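3.2 Grain figure and perceived seam visibility

The most exciting result of the Fellville survey came from the pale boards, which we had nearly left out. We showed 32 glued-up panels to 166 visitors and asked each of them to trace every joint they could find with a fingertip. On dark, straight-grained panels people found the joints almost at once. On pale panels with a wavy figure they slowed down, went back, and often traced a grain line by mistake!

Kelly Conceição had predicted this in her April pilot, and it is a pleasure to see the effect hold up with a much larger group. Her idea was that the eye follows the strongest line on offer, so a joint can hide wherever the figure is busier than the change in tone between planks (see Figure 4).

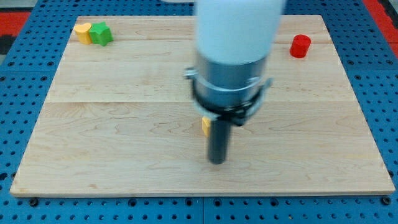 Figure 4. Pale wooden board assembled from several planks, with two faint seams crossing wavy tan grain.

Plank order mattered too. Panels from the Guerra workshop, where neighboring planks are matched by tone before gluing, drew the fewest correct traces of all. Panels from Irnico were glued in the order the planks came off the saw, and visitors found up to 29 more joints per session on those. We would love to know how much of this gap survives under a finish. An oil coat deepens the figure but can also bring out small differences between planks, and the two effects may pull in opposite directions. Section 3.3 takes up the oiled panels.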